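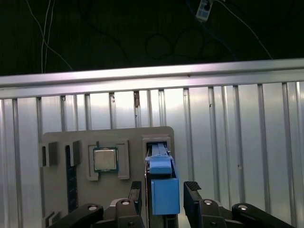

Processor, memory module, and a bright blue component on the gray board.

1/ OK, I've had the new Hendrik Van Wyk record on for four days straight and I need to talk about it somewhere, so you're getting a thread. It's called Jostitano, it came out Jan 12, 2021, and I love it so much I burned dinner to side two.

2/ If you don't know him: pedal steel player first, singer second, and for years you mostly heard him in the back of other people's songs. He was all over the first two Entili albums (that weepy slide at the end of "Porch Money" is him). This is his third under his own name and the first where he sounds like he wants to be up front.

3/ Opener is "County Scales." Just brushes, upright bass and that steel coming in so low I thought a truck was idling outside. He doesn't sing for almost two minutes! And then when he does it's half a verse about weighing hay and then he's gone again.

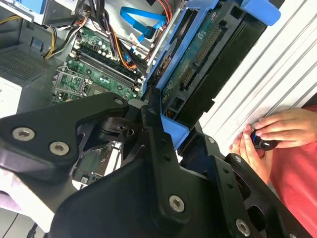 4/ "Second Cousin's Wedding" is the funny one. He always puts a funny one third. Last time it was the song about the boat, which I know some of you can't stand, but this is better than the boat. The rhyme of "buffet" and "toupee" should not work and I have laughed at it every single time.

5/ The backing band is mostly Entili minus their drummer, plus a fiddle player I'd never heard of, and she is all over this thing. On "Lantern Road" she and Van Wyk trade the melody back and forth and by the last chorus I can't tell which one is which. Headphones for that one, please.

6/ Three covers on here. I was nervous. Two are old waltzes that everybody's grandparents knew, and he plays them straight and slow. The third is an Entili song, "Nine Miles of Fence," with all the loud guitars taken out — and I think I like it more than theirs now. Sorry, Entili. I still have the shirt.

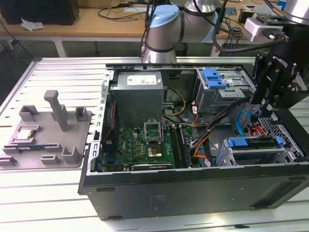
7/ The other thing about "Fence" is the tempo. The original runs at a gallop and you miss half the words. He takes it down to a walk and there's a whole verse about the brother leaving that I swear I had never heard before. I went back to the original to check. It's there! It goes by in about one breath.

8/ It was cut in Tratholm in an old feed store with the band all in one room, no headphones, no fixing it later. You can hear a chair creak before "Sister Clay." You can hear somebody say "yep" at the end of "Lantern Road." More yeps on records.

9/ It does run long. A little over 60 minutes, and if it were up to me "The Dry Year" would lose its second solo and "Hymn for a Tire" would be a B-side. My husband says "Hymn for a Tire" is the best song on it, so take that however you want.

10/ Vinyl people: the first pressing is 807 copies, on Hekov, the same little label that did the Entili live set. Mine came with a lyric sheet folded the wrong way so the words to side one are upside down. Keeping it like that. The pressing is nice and quiet, which matters with this much empty space in the songs.

11/ Someone asked where to start if a whole album of pedal steel sounds like a lot. Go "Second Cousin's Wedding," then "Nine Miles of Fence," then "Sister Clay." If you get to the end of "Sister Clay" and feel nothing, fine, we can still be friends, and I'll send you something with more drums. 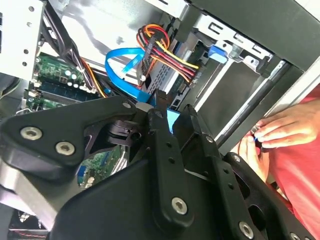
12/ My ranking as of this morning (it was different last night):
"Sister Clay"
"Nine Miles of Fence"
"Lantern Road"
"County Scales"
"Second Cousin's Wedding"
and then everything else in a heap

13/ Saw him once, years ago, opening for Entili in a room that held maybe 100 people. He played sitting down with his back half turned and barely said a word. Afterward he was at the merch table selling his own tapes out of a bread bag and talked to my dad for ages about tuning. My dad still brings it up.

14/ So yes, I'm biased. But the writing really has moved up a step since the last one. "She kept the good knives in the drawer that sticks" — that's the first line of "Sister Clay" and I've been walking around with it all week.

15/ Going back in for side two. If you've got it already, tell me your favorite, and tell me if your lyric sheet is upside down too.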